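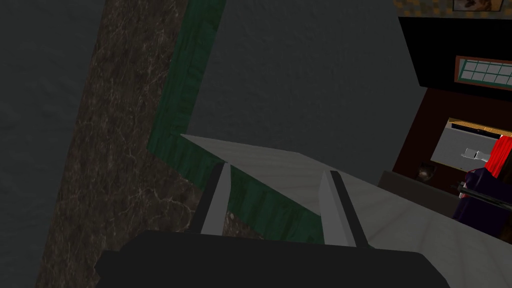
NOTICE OF DETERMINATION
Submission 3442, Office of Card Authentication, Trulurport

To the submitter, Svatopluk Vondráček:

The Office acknowledges receipt of one trading card from the Mavura Harbor League set of 2000, card number 18, depicting the goalkeeper Teixeira. The card was delivered in a rigid holder, with the correct form and the standard fee. You requested a numerical grade and an opinion on the signature.

The grade presented no difficulty. The corners are sharp, the surface is clean, and the centering is slightly heavy to the left, as is usual for the Drerkavier printing. Two examiners recorded the same figure without conferring. The card is a 9.

The signature has required more time, and the Office regrets the delay.

Our reference file for Teixeira contains 11 accepted signatures. All were collected in the same season, at the players' gate in Mavura, and all show a long first stroke that passes under the whole name. Yours has no such stroke. The letters are small and upright, and the final "a" is left open. On that evidence the first examiner recommended that the signature be refused.

The second examiner agreed, but observed that the ink was of the proper age and asked whether the reverse of the card had been read. It had not. Writing on the reverse is entered as a defect, and the first examiner had entered it as one.

The writing on the reverse is in the same hand. It says: "For Svat, who kept the other goal. I still say it was over the line."

The Office does not ordinarily consider private messages. It did, however, write to the Mavura club, which keeps its old team sheets in good order. The sheet for the last match of September lists Teixeira at one end and S. Vondráček at the other. It records a single goal, disputed, and an injury to Teixeira's right wrist in the closing minutes. The club's secretary added in the margin of her reply that he wrote with his left hand for a year afterward, and that he complained of it to everyone.

You did not mention any of this on your form. Under "How was the item obtained?" you wrote "by mail." Under "Reason for submission" you wrote "he has died," and then drew a line through it and wrote "insurance."

The Office has no category for a signature made with the wrong hand. After some discussion, one has been opened. Your card is the first item in it, and the reference file for Teixeira has been amended to hold 12 signatures — the last of them marked "left."

The inscription remains a defect under our rules and would lower the grade by two points if it were counted. Submitters may ask that an inscription be removed by our conservation staff before the holder is sealed. The form for this is enclosed, as we are required to enclose it. The second examiner has asked me to say that she hopes you will not return it.

The card will be held in our vault until we receive your instructions. No storage charge will apply.

With respect to the goal, the Office offers no opinion.

Registrar of Determinations
Trulurport, 8 Feb 2021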